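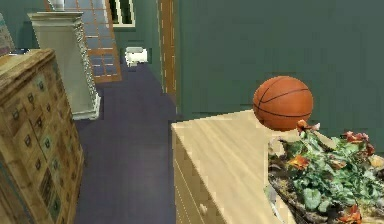
**wenche_b**

Hello all, long post, get the kettle on. We're moving our youngest out of the nursery and into the back bedroom, and I've been going round in circles over the wall colour since April. The room faces south, which down here means it gets hardly any direct sun, and every colour I've loved on a card has gone miserable once it's up. My husband wants white and be done with it. I keep coming back to a muted green with pale timber against it, with the dresser in a light blond finish and a dark woven planter beside it for a bit of weight. Even an orange basketball looks good against that green, and there'll be plenty of sports gear in that room whether I like it or not! So my question is, has anyone lived with a greyish green in a cold room for a few winters, and did you still like it by August?

Budget is $1,400 for the lot, and that has to cover paint, a blind and a rug.

Wenche Boström

---

**corrado_paints**

Hi Wenche, lovely to see you back on here. I've painted houses for a living most of my life and I'd say be careful. Grey greens in a south-facing room can go a bit like pond water by four in the afternoon. If you love it, go for one with some yellow in the base, and get a proper sample pot and paint a big piece of card with two coats. Move it around the room for a week. Please don't paint test squares straight on the wall, you'll see the edges through the top coat for years and you'll curse me.

Also, low sheen for a kid's room. Flat looks beautiful until the first time somebody leans a bike on it.

---

**adwoa_z**

I have to disagree with Corrado on the yellow, sorry mate! We did exactly that in our Ollham place and in the evenings under the lamps it turned into split pea soup. The room looked fine at lunchtime when there was no one in it. We ended up repainting with a greyer one and I've been happy with it for three winters now. I'd say the light globes matter more than the paint. Swap to warm white before you spend a cent on anything else and see how the room feels.

Pale timber is a yes from me. It brings in all the warmth you need.

---

**corrado_paints**

> in the evenings under the lamps it turned into split pea soup

Ha, fair enough. What globes were you running at the time though? If they were already warm and you put a yellowy green under them, then yes, soup. I'd stick with what I said for daylight, but Wenche, do look at your card at night as well. I should have said that.

---

**Kyrylo Ch.**

Can I put in a word for the husband? White walls, coloured everything else. Our boys changed their minds about favourite colours roughly every time we bought a doona cover, and I was very glad I only had covers to replace. You could do one green wall behind the dresser and leave the other three. Then if it goes murky you're repainting one wall on a Monday night and it's finished before bed.

About plants, how old is your little one? We had a big pot on the floor and I was vacuuming up soil until the day it went out to the verandah. Check whatever you choose against a list of what's safe for kids and pets, too. Some of the popular leafy ones aren't nice if chewed.

---

**wenche_b**

Oh you're all wonderful, thank you. He's four, Kyrylo, and past the chewing stage, but we have an elderly cat who isn't, so I'll check. My husband read your post out loud to me twice and is now insufferable.

I do worry a single green wall will look like we ran out of paint. Am I being silly?

---

**abena_a**

Not silly at all, I feel the same about feature walls and always have. If you want a halfway point, take the green up to the height of a picture rail and leave white above it. We did ours that way and it makes the ceiling feel higher, and the top half bounces the light around, so you get the cosy bit down where the bed is and the room doesn't close in on you. You'll want a good straight line and a patient person holding the other end of the tape.

One more thing, and I'll say it on every thread until I'm old and grey - please anchor the dresser to the wall studs. Do it before the drawers are filled, while it's still easy to shift. A four-year-old will climb open drawers like a staircase.

---

**adwoa_z**

Seconding Abena on the anchoring! And the half-height idea is better than mine, I'm a bit jealous I didn't think of it.

---

**wenche_b**

Half-height it is, I think. He's agreed to it on the grounds that it's technically partly white. I'm picking up two sample pots this week, one with Corrado's bit of yellow and one of Adwoa's greyer sort, and the cards are going up by the window and then next to the bed lamp. The brackets are already on the shopping list. Does anyone have thoughts on blinds, or should I start a new thread for that?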